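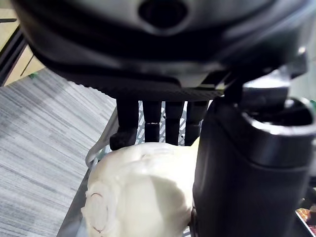
Re-tipping core drills: an interview with Taha Zerouali of Lusley

Published 09/06/2022

Lusley has supplied diamond core drills to drilling contractors and hire companies for many years, and has re-tipped worn barrels at its Prernlow workshop for most of that time. The service was reorganised last October, when the inspection bench and the brazing area were brought together under one team. Taha Zerouali, who leads that team, spoke to us about what happens to a barrel once it has been returned, and about what customers can do to make sure that it is worth returning.

We began by asking what re-tipping involves, as the term is used rather loosely in the trade.

"A core drill is a steel tube with diamond segments fixed around one end," Mr Zerouali said. "The segments do the cutting and they are meant to wear. When they have gone, the tube is very often still sound. Re-tipping means removing what is left of the old segments, preparing the end of the tube and fixing a new set. The customer then has a barrel that should drill as it did when it was first bought, provided that the tube was fit to be used again."

That last condition accounts for a good deal of his working day. Every barrel received at Prernlow is inspected before any price is given, and no work is started until the customer has agreed to it in writing. The inspection covers the straightness of the tube, its roundness at the open end, the thickness of the wall, the state of the thread and the condition of the back plate.

"Roundness is the usual reason for turning a barrel away," he said. "A tube which has been dropped on its open end may look perfectly good until it is put on the mandrel. If it is slightly out, we can sometimes bring it back. If the wall has creased, we cannot, and we will say so. We had a batch in from one hire company, 142 barrels in all, and the ones we rejected had nearly all been damaged on the rim. They had been carried loose in the back of a van with the drill stands."

Mr Zerouali was asked whether customers object when a barrel is refused.

"Some do, and I understand it. A large barrel is an expensive item. We offer to return it or to scrap it, as the customer wishes, and we send a short written report with the measurements on it. I would sooner have that conversation at the bench than after a segment has come off in a wall."

The loss of a segment during drilling is treated as a serious matter by the company. A loose segment can jam the barrel in the hole, and on a hand-held machine the sudden stop is passed to the operator's wrists. Any barrel re-tipped at Prernlow which loses a segment is to be sent back with the segment, if it can be recovered, and with a note of the machine and the material being drilled.

"The broken face tells us a great deal," Mr Zerouali said. "If the braze has let go cleanly, that is ours to answer for. If the steel behind the segment has torn, the barrel has generally caught on reinforcement while being pushed too hard, or the stand has moved. We have to look at it before we can say which. A photograph is helpful but it does not settle the matter."
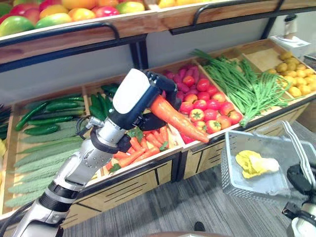

The choice of segment is the part of the process on which he most often finds himself giving advice. Customers tend to ask for the same segment as before, and in many cases the same segment is right. Where the work has changed, it may not be.

"The metal that holds the diamond has to wear away at a sensible rate, so that fresh diamond is exposed," he explained. "In a hard, dense concrete that does not rub much at the bond, you want a softer bond or the segment will polish and stop cutting. In something very abrasive, such as a green concrete or a soft block, the soft bond is gone before you have had the value from it. People assume that a hard material calls for a hard bond, and it is the other way about. I must explain this several times a week and I do not mind in the least."

Lusley currently fits two grades under the Shehata name: one intended for general reinforced concrete, and one for abrasive materials such as brick and lightweight block. A third grade has been on trial with selected contractors, though Mr Zerouali declined to give a date for its release.

"It is not finished. The results in heavy reinforcement are good, but I am not satisfied with how it starts. The operator has to nurse it for the first few turns, and on a busy site that will not always be done."

The conversation turned to site practice, and here Mr Zerouali asked that his colleague Benedito Frota join us. Mr Frota is responsible for customer training, and visits contractors to observe drilling at their request. He has attended more than 100 sites since taking up the post.

"My first question is always about the water," Mr Frota said. "The water cools the segments, and it carries the slurry out of the cut. If the slurry stays where it is, the barrel is grinding its own waste and the segments suffer at the sides. The operator should look at what is coming out of the hole. If it is thick and slow, there is too little water. If it is running almost clear, there is more water than the job needs, and it will only have to be collected."

Asked about the fixing of the stand, he was equally direct.

"A stand that moves will ruin a barrel faster than any other fault. We see an anchor put into a poor piece of concrete, or into a joint, and then the levelling screws wound down hard to make up for it. The stand feels firm when it is standing idle. Once the barrel meets steel it begins to rock, and each time it rocks the segments take a knock. My advice is to set the anchor again in sound material. It costs the operator five minutes."

Both men were keen to discuss the drilling of reinforcement, which they regard as the least understood part of the work. Mr Frota described the signs that a barrel has reached a bar: the feed grows heavier, the note of the motor drops and the water may show fine grey metal. At that point, he said, the correct action is to ease the feed and to select the lower speed where the machine has one.

"The temptation is to lean on it," he said. "The operator feels that progress has stopped and wishes to restore it. The barrel will go through the steel in its own time. When it is forced, the segments glaze, and then it will not cut the concrete on the far side either."

He added that no reinforcement should be cut at all without the agreement of whoever is responsible for the structure, and that he has on more than one visit asked for drilling to be stopped until that agreement could be shown to him.

A glazed barrel can normally be recovered without being sent to the workshop. Mr Frota recommends a few shallow holes in an abrasive block, or the use of a dressing stone, with a reduced flow of water, until the diamond can be felt again with a fingertip once the machine has been isolated and the barrel has stopped.

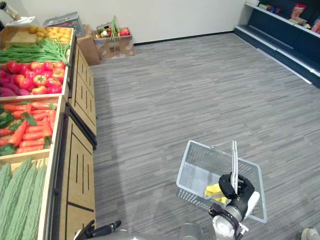

We asked Mr Zerouali at what point a customer should stop using a barrel and send it in.

"Before the steel starts to touch," he replied. "I would ask people to stop when there is 2 mm of segment left. They look at me as though I were taking something from them, but if they carry on until there is nothing, the end of the tube becomes hot and worn, and we have to cut it back to find clean metal. That shortens the barrel. A barrel can be cut back only so many times before it is too short for the walls it was bought to drill."

The workshop keeps a record of the length of each barrel on arrival and on dispatch, under a number stamped near the back plate. Customers with an account may ask for this record at any time. Mr Zerouali believes that hire companies in particular make too little use of it.

"It shows them which barrels are coming back too often, and from there they can generally find out which job they were on. We do not draw conclusions for them. The figures are theirs and they know their own customers."

On the question of turnaround, he was careful. Barrels in common diameters are usually dealt with in the order in which they are received. Large diameters are grouped, as the fixtures must be changed over, and may wait somewhat longer. The company does not offer a same-day service and has no plans to do so.

"We were asked for one and we considered it properly," Mr Zerouali said. "The inspection and the test after brazing take the time that they take. Every segment is pulled on a test lever before the barrel leaves – not a sample from the batch, every one – and I am not prepared to shorten that. If a contractor has a job that cannot wait, we would suggest holding a spare."

Packing was the final matter raised, and Mr Zerouali returned with some feeling to the subject of the rim. Barrels should be sent with the open end protected by a cap or by several turns of thick card, taped in place, and should not be nested one inside another unless there is packing between them. The thread should be cleaned and lightly greased. Adaptors should be removed and kept by the customer, as the workshop cannot undertake to return them.

"Please also put a note in the box," Mr Frota said. "The name, a telephone number, and what you have been drilling. We receive barrels with nothing at all, and they sit on the shelf until somebody rings to ask where they are."

Barrels for inspection may be sent by carrier or handed in at the trade counter at Prernlow. Requests for a site visit from Mr Frota should be made through the customer's usual Lusley representative, with details of the machine, the barrel diameter and the material to be drilled.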